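FOR IMMEDIATE RELEASE

**Meinecke to Open Customer Support Center in Sovudby**

*New site will bring 300 jobs to the former Pendeo building*

SOVUDBY, Thursday, May 31, 2001 – Meinecke, a provider of telephone support services to utilities, travel companies and mail-order retailers, announced today that it has signed a long-term lease on the former Pendeo building in Sovudby and will open a customer support center there in July. The center will employ 300 people when it reaches full staffing.

The Sovudby center will be the company's first new location in four years. It will handle billing questions, service appointments, order changes and general account inquiries for existing clients, and will operate seven days a week. Overnight calls will continue to be answered at the company's main office in Skikia.

Meinecke reviewed several locations before selecting Sovudby. The company cited the condition of the Pendeo building, the bus service along its north side and the number of area residents with experience in office and retail work. The building has been vacant since Pendeo moved its catalog operations out of the region. Interior work is under way and includes new wiring, sound-absorbing ceiling panels, a larger break room and a separate entrance for evening staff.

Hiring will take place in two stages. A first group of 77 employees will begin paid training in Skikia next month and will move to Sovudby when the building opens. Remaining positions will be filled through the fall. Most openings are for full-time support representatives, with a smaller number of part-time, supervisory and technical positions. Prior call center experience is not required.
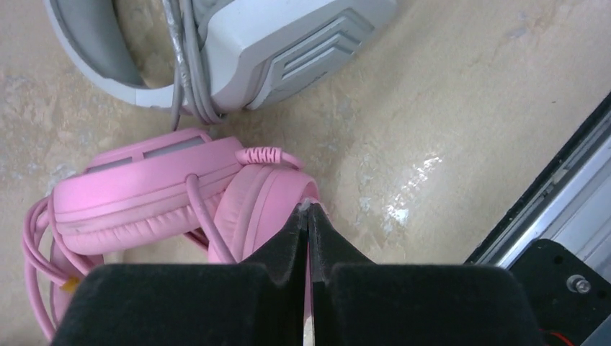 All full-time employees will be eligible for medical and dental coverage after 60 days. Part-time employees who work at least 20 hours a week may enroll in the same plans at a shared cost. The company will also extend its tuition assistance program to Sovudby. The program reimburses employees for approved evening courses, up to $800 per year.

Client accounts will be transferred to the new center in phases. Utility accounts will move first, followed by travel accounts. Mail-order accounts will remain in Skikia until after the holiday season. Customers will continue to use the telephone numbers they use now, and no change to billing addresses or account numbers is planned.

The opening will not result in any reduction in staff at Skikia, where Meinecke currently employs 592 people. Skikia employees who wish to transfer may apply for positions in Sovudby before they are offered to the public. Transfer requests are due to the Human Resources office by the end of next week.

Applications for the second stage of hiring will be accepted beginning in July. Forms may be picked up at the front desk of the Sovudby building on weekdays between 9 a.m. and 4 p.m., or requested by mail from the Skikia office. Applicants should indicate which shifts they are able to work and whether they speak a language other than English.

**About Meinecke**

Meinecke provides inbound telephone support, order processing and written correspondence services to business clients. The company is privately held and has its headquarters in Skikia.

**Contact:**
Office of Public Information
Meinecke, Skikia

\# \# \#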